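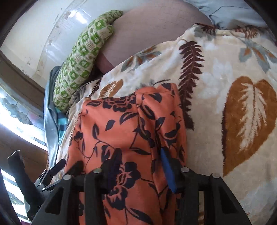
Fletosberg House Residents' Association
Minutes of the June meeting, Clothing and Linen Group

Held Tuesday in the second floor lounge. Called to order at 6:40 p.m. Eleven residents present, two apologies received.

1. Minutes of the last meeting

Accepted with one correction. Under item 4, "bath towels" should read "hand towels." The bath towels were never part of the exchange.

2. Matters arising

The shelf in the sorting room has been refitted and now takes the full boxes. The second key to that room is still missing. Residents are asked to check coat pockets and kitchen drawers before the group pays for a new lock.

The question of the iron was closed. It stays in the laundry room and is not to be taken up to apartments.

3. Money

Balance brought forward was $2,505. Spent since the last meeting: $354, covering hangers, lidded boxes, labels and the repair of the rolling rack. Nothing came in. The balance stands at $2,151.

A resident asked why the rack was repaired when a new one could be bought. The repair was cheaper by a small amount and had already been agreed in April. No further discussion.

4. Summer clothing exchange

Most of the evening went to this item. Sorting will be done on beds again, in the apartments of those who have offered, and the clothes will come down to the lounge already folded. Last year the tables were too narrow and things slid to the floor.

Agreed on folding:

Tops and dresses are laid out flat first, then checked for stains, pulled seams and missing buttons. Fold the sides in, then fold up from the bottom. Thin fabric can be rolled if it will not hold a fold. Nothing goes in a box with the sleeves loose.

There was a long exchange about printed clothes. Several members find it hard to see marks on a busy print, and an orange piece with black flowers was mentioned as the kind of thing that needs a second look. It was also said that a patterned blanket underneath makes the job harder on the eyes, and that a plain sheet should be spread over the bed first. One member thought this was fussy and said her leaf blanket had never caused any trouble. Left to each household — plain sheets can be borrowed from the linen closet and signed out in the book.

Prints and solids will be boxed separately this time. Stripes count as prints. Denim has its own box whatever is on it.

Sizes: go by the label if there is one. If the label has been cut out, pin a note saying "no size" and leave it at that. Guessing caused complaints last summer.

Unclaimed clothes will go to the Ó Ceallaigh thrift store, which has said it will take them on weekday mornings between nine and noon. The store does not want single socks, swimwear or anything with a broken zipper.

5. Blankets and bedding

Plush blankets are taking up too much room. A proposal to stop accepting them until fall was put to a vote and carried, seven to three, with one abstention. Thin cotton blankets and sheets are still welcome.

Any plush blanket already in storage should be washed on its own, on cold, and hung over the rail by the back stairs. They are not to go in the dryer on the high setting. Two were spoiled that way and had to be thrown out.

6. Quote for storage closet

Two quotes were read out for the built-in closet at the end of the hall. Falik asks $1,649, fitted, with doors. Grullel asks $1,212 for the same width, but without doors and with the shelves fixed in place. Members liked the lower price but several were against open shelves in a hallway, where dust gets on everything. It was also asked whether a curtain would do instead of doors.

Deferred. Falik will be asked for a price without doors so that the two can be compared properly.

7. Other business

The lounge radiator is still knocking. This belongs to the building and will be passed on to the management office.

Safety pins are running low. Anyone with a spare box should leave it on the sorting room shelf.

A request to hold the exchange outdoors was turned down on account of the wind in the courtyard.

8. Next meeting

Same room, 6:30 p.m. — ten minutes earlier than this one. Please bring back any borrowed hangers.

Meeting closed at 8:05 p.m.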